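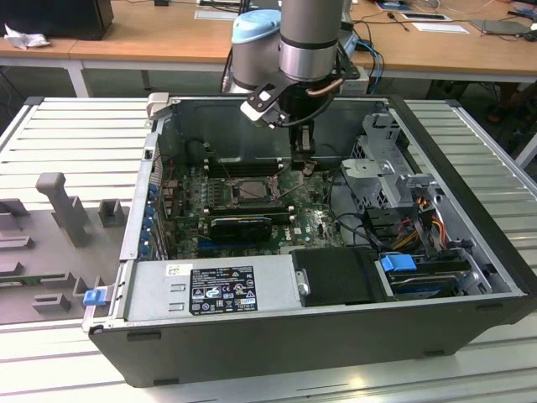 What does an operating system do when two programs want the memory at the same time? It gives each of them its own part, and it keeps a record of which part belongs to whom.

Chapter 4
Sharing the Memory

In the last chapter we followed one program from the disk to the processor. We assumed that it was alone in the machine. In practice this is almost never the case. A computer in an ordinary office can have up to 300 processes open, and most of them are waiting for something.

Let us take the town library of Ristberg. Its catalog program, Muser, needs 900 megabytes when the reading room opens. The accounting program, Civside, needs 2,000 megabytes on the last Tuesday of the month, when the bills are prepared. The computer at the front desk has 3,000 megabytes available for both. On most days there is no difficulty. But if a clerk opens a second copy of Muser on that Tuesday, the sum is larger than the memory, and the system must decide what to do.

It can refuse the new program. It can also move some pages of a sleeping program to the disk — this is called swapping — and bring them back later. The second solution is more polite to the user, but it is slow, and we will measure how slow in Section 4.3.

Before we come to swapping, we need two terms. A page is a block of memory with a fixed size. A page table is the list in which the system writes where each page is at present. Please learn these terms well. The exercises on the Retamal scheduler in Section 4.5 use them in every line.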